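January, 7:40 p.m. Started on the shelf unit. The Rolum sheet lists 12 parts. The instructions run to one page and skip the order in which the uprights go in, so I worked it out from the fit. The trays have ribbed rails and threaded sockets at the corners. Meenakshi Bhatt, who put together the same unit for her pantry, told me to seat every pipe by hand before tightening any of them. Followed that. Black plastic sheet over the tabletop first, to keep the finish from getting scratched.

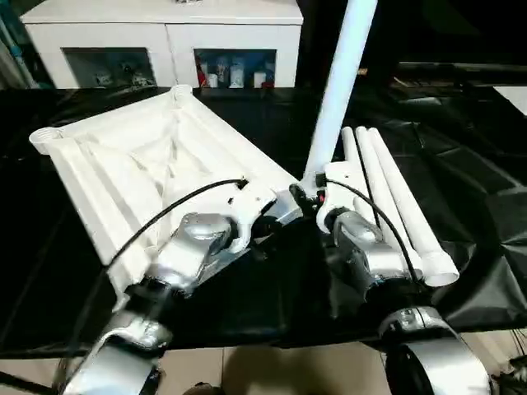

Does the tray go on ribs up or ribs down? Ribs up, with the sockets facing the pipe that goes in next, and a quarter turn back if the thread binds.

Thread on one pipe was rough at the start. Backed it out, brushed it, tried again, and it took six full turns before stopping. Wrote "6" on the sheet beside that part. No tools so far. The feet are still in their bag and will go on last. Savita Sandhu wants the unit against the laundry room wall, left of the door. Need to measure the baseboard before then.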